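Responding to a Dropped Cloth or Jaw Fault on the Hand-Held Gripper

Applies to: Tekel hand-held grippers used in wiping and tidying tasks, Grulldale site
Related procedure: Clestov recording log, fault entries

Purpose

Operators must follow this procedure when a gripper loses its hold on a cloth during a task, or when the jaws fail to open after the trigger is released. Eleven sessions were set aside in September after the second of these faults was left unreported, and the affected recordings had to be reviewed by hand.

Before you begin

Confirm that the unit has completed fewer than 3000 jaw cycles since its last pad change. The cycle count is shown on the Ledesma status page. A unit over the limit must be tagged and returned to the bench.

Step 1. Stop the task

Say "stop" clearly so that anyone working at the same furniture also stops. Hold the gripper still and keep your free hand away from the jaws. Do not pull on the cloth.

Step 2. Release the jaws

Let go of the trigger fully and wait for the jaws to open. If they stay closed, switch the unit off at the handle and turn the manual release a quarter turn. Never lever the jaws apart with a tool.

Step 3. Check the pad and cloth

Remove the cloth and look for loose threads caught in the mesh. Microfibre sheds lint that packs into the pad and reduces grip. Brush the mesh clean. Replace the pad if it has lifted at any point along its edge.

Step 4. Record the fault

Enter code 386 for a dropped cloth or code 1736 for jaws that did not open. Note the task and the cloth used. Mark the recording as incomplete, even if the work was later finished.

Step 5. Test before returning to work

Grip a folded cloth and raise it clear of any surface. Repeat with the cloth bunched, taking hold well inside the opening. If either test fails, withdraw the unit from use.

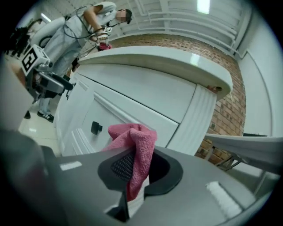

Prepared by the Equipment Safety Officer, Grulldale

When two people are working at one cabinet, each should keep to an agreed section of the countertop. Cables worn near the neck or shoulder must be kept clear of the jaws at all times.

A unit that records either code twice in one shift must not be reissued until the bench has signed it off. Report any pinch injury to the shift supervisor immediately, however minor.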